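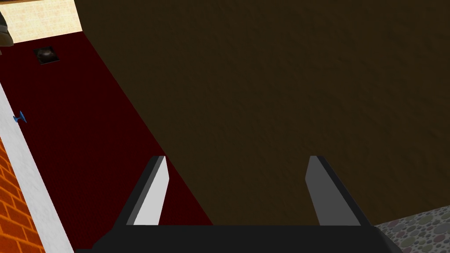
May 2018, bench notes, Denmont case (phone extraction)

Okay, picking this up where I left it. The handset from the Denmont burglary finally took a full read overnight and I have 1,065 messages out of it, deleted ones included. The first pass only gave me 953, and I spent half the morning cross with the cable before I noticed I'd left the date filter on from the Kapoor job. My own fault! Filter is off now and the two hashes match, so I'm calling the second read good.

The message the detectives care about (the one where he more or less says he was in the house) is in the recovered set, item 506. The phone's clock was three hours off, though. I want that in the report in plain words, up front, before a defense lawyer finds it for us. I checked the offset against the tower records and it's the same at both ends of the log, so I'm happy to correct for it. Original times stay in their own column. Please don't anyone "tidy" that column.

Tivuto still chokes on the voice memos. It lists them fine and then plays silence, same as last time. I pulled one out by hand and it opens in the ordinary player, muffled but there. Haven't listened to the rest, I'd like a second pair of ears on those and a fresh log sheet.

Yolanda Kasprzak came by to ask whether the post on his page was made from this phone or from somebody's laptop. Can't say yet. The app's cache has a draft with the same opening line, but a draft isn't a post, and I told her so (she took it well). The Vastivier people hold the account records and the warrant return isn't back. If it slips to July we'll miss the hearing, so she's going to lean on them.

Handset is bagged, resealed and back in locker, seal number on the custody form. Battery is swelling a bit on one side, do not charge it again without asking me.

Still to do: voice memos, photo timestamps, and write up the filter mistake properly.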